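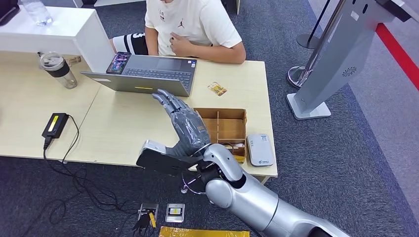 The right hand raised at the desk, with the wrist unit fitted below it.

Right hand out of use until the wrist cable is changed

The right hand on the Gonlow arm froze last month in the middle of a demonstration run. No one was hurt and nothing was broken, but the stop did not work the way we had all assumed it would, so please read this even if you never go near the arm.

Kiros Gebru was running the greeting routine, in which the hand comes up, holds and goes back down. It came up and stayed there. The fingers would not close and the control screen still showed the hand as ready. Kiros pressed stop in the Jindex software. The arm held its position, as it should, but the hand went on trying to finish its last command, and two of the finger motors were warm by the time Nia Powell cut the power at the wall.

Seren Gwynne went through the log the next morning. The hand had dropped its connection 18 times during the session, each time for less than a second, and had picked it up again without raising a warning. The last drop lasted 600 milliseconds. After that the hand stopped listening altogether. The fault was logged under code 3498, which the Jindex manual lists as "communication, general" and says nothing more about.

The cause was a cable at the wrist. The loops under the joint had been left long enough to rub on the underside of the arm when the wrist turned, and one had worn through its outer cover close to the plug. Gwion Samuel found it by moving the joint slowly by hand with the power off and watching the meter. We have ordered a replacement set from Rees, with a spare.

The software stop is the larger matter. It stops the arm, but it reaches the hand along the same cable that carries everything else, so if that cable fails the hand does not get the message. Prys Owen has asked Erkix, who did the installation, for a separate power cut for the hand on the red button. They have agreed and expect to fit it in March.

Until then:

The right hand is not to be powered up by anyone except Seren or Gwion.
The arm may be used with the hand switched off, with 2 people present — one of them at the wall switch.
Keep your own hands and face away from the fingers whenever the arm has power, even when the screen says it has stopped.
Check the wrist cables before each session and write it in the book.

If you have seen the hand pause or twitch in earlier sessions, please tell Seren, with the time of day if you can remember it. She is going back through the older logs and would like something to match them against.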